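Household Wiki Articles Subjects Random Log in
Cleaning > Hand tools > Dustpan
Reading time: 2 minutes

Dustpan 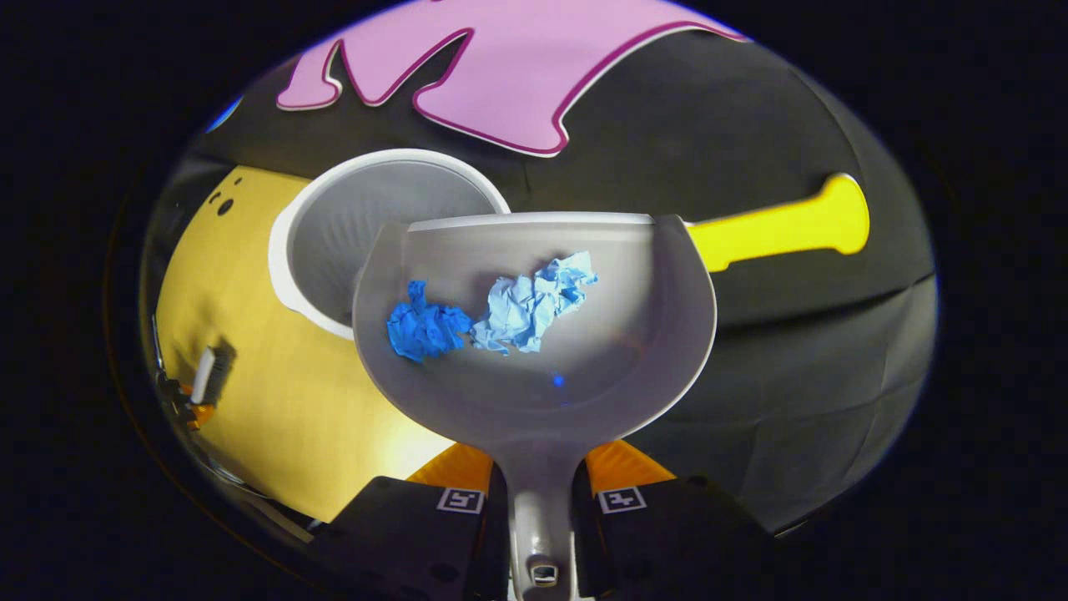
A white dustpan-like scoop with two pieces of crumpled blue paper.

A dustpan is a flat or shallow scoop into which dirt is swept from a floor or worktop. It is usually sold with a small brush and usually outlives it. The British "dustpan and brush" is treated as a single object in speech and as two separate objects in most cupboards.

Form

The ordinary pan has a wide front edge, raised sides and a handle at the back. Plastic is the common material, followed by tinplate and enamelled steel. Many handles have a slot or hole so that the pan can be hung from a hook, a feature that depends on the owner putting up a hook.

Scoop-shaped pans have a deeper, rounded bowl that narrows into the handle. They hold bulky rubbish such as crumpled paper, bottle tops and dried leaves better than flat ones, and are worse at flour. Long-handled pans, up to 35 inches in some catalogues, spare the user from bending down until it is time to empty them.

The line

The main weakness of the dustpan is the thin line of dust left on the floor where the front edge was. Sweeping it again from further back produces a thinner line. The usual household method is to repeat this until the line can be ignored. A rubber lip helps on smooth floors. The maker Nemia sold a pan with a lip 9 millimetres deep, which gripped lino so firmly that it had to be peeled off.

Manufacture

Mallunico, of Gisano, listed 7 sizes of pan at its busiest, the smallest meant for crumbs and the largest closer to a coal shovel. Its Marino model was tested by being dropped 200 times on to a tiled floor. The brush was not included in the test.

Use with paper

Balled paper is picked up by hand in most homes, but schools and offices tend to sweep it. Light wads roll ahead of the brush and may go over the back of a flat pan. A short stroke against a deep bowl works better.

See also: Crumb tray; Hearth brush; Wastepaper basket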